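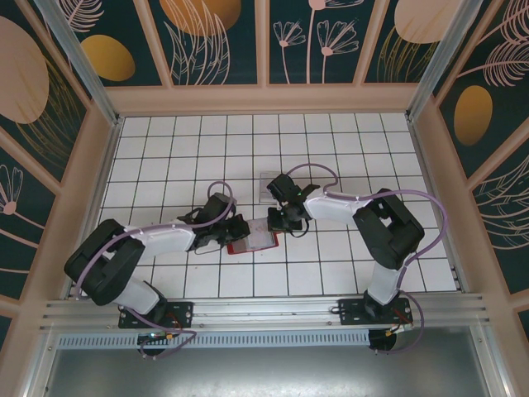 第一步:先写任务,再看型号

给双臂工作台做预算,最容易出错的是从机械臂的型号开始看。型号决定了价格,但任务决定了需要什么型号。动手填采购表之前,先用一段话写清楚两条手臂要做什么:拿什么东西,东西多大多重,放在哪里,两只夹爪要不要同时碰到同一件物品。

我们这套台子处理的是薄而平的小件,放在台面上,夹爪从边缘去够。这类任务对负载要求很低,对夹爪指尖的形状和重复定位精度要求高。如果你的任务是搬瓶子或者拧盖子,下面的步骤仍然适用,数字要自己重算。

写完任务后,把它交给不参与采购的同事读一遍。对方读不懂的地方,供应商也读不懂,报价就会按供应商自己的理解来。

第二步:定台面尺寸和两臂间距

两条手臂装在同一根铝型材导轨上,间距可以后调,这一点值得在预算里保留。固定打孔的底板便宜一些,但任务一换就要重新加工。

台面选带方格线的白色面板。方格线对摆放物料和复位都有用,操作员说“左起第三格”比说“偏左一点”清楚得多。询价时把格子边长写进去,否则到货的可能是纯白板,再贴线既费工又不直。

确认间距时,在纸上画出两条手臂各自够得到的范围,看重叠区有多大。需要双臂配合的动作都要落在重叠区里。重叠区太小,配合动作做不了;太大,两臂容易互相碰撞,控制程序要多花时间调试,这部分工时也是钱。

第三步:列出主设备清单

主设备指没有它台子就不能动的东西。我们的清单如下:

机械臂,两条,同一型号
夹爪,两只,与手臂配套
安装底板,两块
铝型材导轨,一根
电源和控制板
线缆全套
带格台面
围挡和角柱
控制用电脑

两条手臂一定买同一型号、同一批次。混用型号省下来的钱,会在备件和标定上花回去。

我们向 Flunum 和 Vellico 两家询了价。Flunum 按整套报,包括底板和导轨;Vellico 只报手臂和夹爪,其余自配。单看总价没法比较,要把 Vellico 缺的部分补上,再放在同一张表里看。最后选了 Flunum,主设备合计 3525 元每工位,不含电脑。电脑用的是部门原有的机器,表里仍然单列一行,金额填零,备注写明资产来源,否则扩建第二套时会漏掉这一项。

第四步:单独给线缆留一行

线缆经常被算进“杂项”,然后不够用。手臂运动时线缆跟着弯折,属于消耗件。选线时注意三件事。

长度:手臂伸到最远处时,线缆仍要有一段松弛的弧。按直线距离买,一定短。量的时候让手臂伸直,沿着实际走线路径量,再加余量。

颜色:外皮颜色与手臂本体区分开,检查时一眼就能看到线走到哪里,有没有挂住关节。浅紫色配黑白手臂就很容易辨认。

接头:两端接头的型号写全,包括锁紧方式。没有锁紧的接头在反复弯折之后容易松动,排查起来很费时间。

线缆备一套完整的替换件,价格从 Zondeo 拿到的是 236 元一套。首次采购就把备用套一起买,单独补货时运费不划算。

第五步:围挡和背景

围挡不只是为了好看。它挡住侧面来的杂光和走动的人,也防止小件滑出台面。背板和侧板可以用带图案的,也可以用纯色的,价格相差不大。如果以后要换背景做对比,就把面板做成可拆的,在报价单上写明“面板可单独更换”,并要求列出单块面板的价格。

四角用铝型材立柱的,加工费比整体折弯的低,运输也方便。导轨下方留出维护空间,电机和电路板的接线都在这一带,螺丝刀伸不进去的话,每次检修都要把整条手臂拆下来。

机箱下部的通风条不要省。向供应商确认通风条前方需要留多少空隙,再去量房间,不要反过来。

第六步:耗材和备件

把备件分成两类。第一类是坏了就停工的:夹爪指尖、关节电机、控制板。第二类是坏了还能凑合用的:面板、台面、外壳螺丝。

第一类随主设备一起下单。我们给每套工位配了 3 副夹爪指尖,另备一块控制板。关节电机没有备,原因是 Flunum 的合同里有换件条款。如果你的供应商没有类似条款,建议至少备一只,型号选受力最大的肩关节。

第二类先询价,不下单。把报价和有效期记在表里,需要时直接采购。

被操作的物料也要算进去。薄片、卡片、透明小件都会磨损或者划花,透明件尤其明显,划痕多了会影响相机识别。我们按每季度 50 片准备,用不完就转到下季度。

第七步:人工和安装

设备到货以后的费用,往往不在设备预算里,所以容易被忘掉。需要列出的有:

开箱验货
导轨和底板安装
走线和扎线
双臂标定
碰撞测试
操作员培训

安装可以自己做,也可以外包。Dewulf 接这类安装,按天收费,标定另算。我们的做法是机械部分自己装,标定请他们做,验收时要求交一份标定记录。记录要留在工位旁边,下次移动导轨上的底板之后,拿它做对照。

培训时间按人数算工时,不要写“随装随学”。写不进表的工时,最后会占用别的项目。

第八步:排时间

手臂交期最长,先下单。围挡和台面可以晚一些,但必须在手臂到货之前到齐,否则手臂只能放在箱子里等。房间的电源插座在下单之前就要确认,报修和加装都要走流程。

我们的顺序是先定手臂和控制板,再定台面、导轨,最后定围挡面板。计划九月开始安装,倒推下来,询价至少要提前一个季度。财务系统每周三关闭当周的采购申请,错过就顺延一周,排计划时把这一点算上。

第九步:验收再付尾款

合同里写清楚验收动作,不要只写“运行正常”。可用的验收项目:

每条手臂单独走完全部关节行程,线缆无拉扯
两只夹爪同时进入重叠区,不触发碰撞保护
夹爪指示灯状态与说明书一致
夹取指定薄片,放到指定方格,重复测试
急停按下后两条手臂都停止

每一项由双方签字。重复测试的次数在合同里事先约定,到现场再谈,双方都会各说各的。有一项不过,尾款暂缓,整改后重测该项即可,不必全部重来。

常见漏项

含税价和不含税价混在一列里。表头统一写含税,收到不含税的报价先换算再填。

运费。长导轨属于超长件,快递不收,要走物流。

软件授权。问清楚是按手臂收费还是按工位收费,第二年是否续费。

保修起算日。从发货算还是从验收算,差别可能有一个多月。

旧设备处置。如果新台子要放在旧设备的位置上,拆除和报废手续提前办,费用列在本次预算里。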